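Do we need the open-plan office? Notes for the afternoon talk

Start without the title slide. Ask who has worn headphones today with nothing playing. Wait for the hands.

I've been told for most of my working life that knocking down walls makes people talk to each other. I believed it for a while. Then I worked in one of these offices, at Zemthorpe, and I noticed that most of the talking was people asking other people to keep it down.

Slow down here. The claim usually comes in three parts and they get mashed together: open plan is cheaper, it's friendlier, and it makes better work. The first is often true. A desk in a row takes up less floor than a desk in a room, and I have no quarrel with the arithmetic. The other two get carried in on its back.

Zemthorpe story. We moved into the new floor in December. There were 113 of us and 4 small rooms with doors. Within a month you couldn't get a room before lunch. Someone in management looked at the bookings and told us the rooms were "a great success." Pause for the laugh, but don't push it. My reading is that people were hiding.

Then the survey. It had 12 questions and 2 of them mentioned noise. Both asked whether we had "adapted" to it. Try answering that one with a no and see how you look. Read the wording out loud if there's time, skip it if we're running behind.

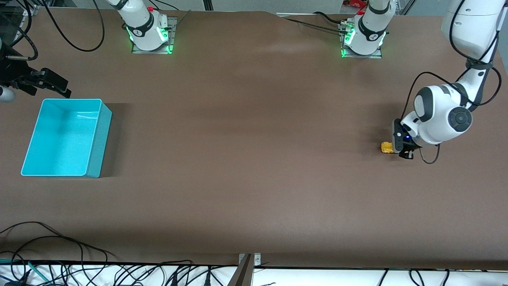 Branwen Gough
Workplace writer and former office manager

What I'd want to see before I believed any of it. Did they ask people before the move as well as after? Did they ask the ones who left? Who paid for the study, and do they sell desks? I've sat through plenty of presentations on this and the answer to the last one tends to be in small type at the end.

Be fair to Danuta Stępień, she's on after me and she likes open plan. Her point is that new staff pick things up by overhearing. I think there's something in that. I learned half my job by listening to Jenő argue with suppliers. But he was a loud man and I also learned a lot about his knee.

Hot desks: only if someone asks. My view is short. People's favourite spots get taken by habit inside a week and you've spent money on lockers.

Finish on the cheap stuff. Doors on the rooms you already have. A quiet end and a noisy end, with the printer at the noisy end. Phone calls somewhere that isn't the middle.

Questions. If the fellow from Nultia brings up the white noise speakers again, say I haven't seen good numbers and move along.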